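Nullska Slide Collection: Religious Monuments and Inscriptions

README for the December release 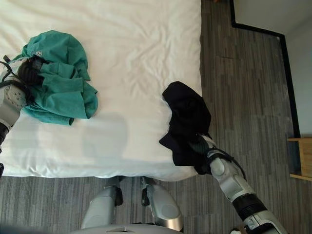
Teal cotton top on a white sheet.

What this is

A catalog of scanned teaching slides showing altars, grave reliefs, votive offerings and inscribed stones from Greek and Roman sites. The slides were made for classroom use and kept in metal drawers at Brurell. The release has the scans, one catalog file, and the notes typed on the slide mounts.

There are 123 slides in this release. Of these, 52 show inscriptions and 14 show coins. The rest are reliefs, statues, altars and general views of sites. Slides of modern church buildings were left out and may get their own catalog later.

Files

catalog.csv – one row per slide
mounts.txt – the text on each mount, typed as it stands, spelling mistakes included
scans/ – one TIFF per slide, named by slide number
small/ – JPEG copies for use in class
changes.txt – list of corrections

Fields in catalog.csv

slide_no: the number inked on the mount. Gaps in the numbers are real. Some slides were lost before scanning.
title: a short title in English. Greek and Latin names are given in the form most common in American textbooks.
object_type: altar, relief, statue, inscription, coin, vessel, site view, or other.
find_place: where the object was found, if the mount says so. Left blank if it doesn't.
held_at: the museum or site named on the mount. We did not check whether the object has moved.
date_text: the date as written on the mount, such as "2nd cent." Dates were not turned into numbers.
deity: any god or goddess named on the mount. More than one name is split with a semicolon.
transcription: yes or no. Says whether the mount gives the text of the inscription.
side_flag: marks a slide that may have been scanned backward. See below.

Scanning

The scans were made on the Fakmont scanner at Brurell. Dust was blown off each slide first, but no scratches were painted out. Color was not corrected. Many of the older slides have gone pink, and the stone in them looks redder than it should. The JPEG copies have the same color as the TIFFs.

Known problems

Slides in glass mounts often have no mark for front and back. Where there is lettering on the stone, we used it to set the scan the right way around. Where there is none, the side_flag field says "unsure." There are 25 of these, mostly reliefs and site views. Please don't use them to argue about which hand a figure is holding something in.

"Asia Minor" is used on the mounts for several different places. We kept it as it is in mounts.txt and gave the town in find_place only when the mount named one.

The word "altar" is used loosely. A few of the objects listed as altars may be statue bases. The object_type field follows the mount.

Two mounts for the same stone sometimes give different dates. Both rows were kept.

Citing a slide

Give the collection name, the slide number and the release month. For example: Nullska Slide Collection, slide 52, December release. The older Pruitt numbers, written in pencil on some mounts, should not be used in citations. They repeat.

Use

The scans may be used in teaching and in unpublished papers. For a book or journal, ask first – some of the museums named in held_at have their own rules for pictures of their objects, and those rules still apply.

Corrections

Send the slide number, the field and the new reading. A published source helps, but a clear photo of the stone is also fine. Changes go into catalog.csv and are listed in changes.txt. The text in mounts.txt is changed only where we typed it wrong.

Last updated December 1, 2024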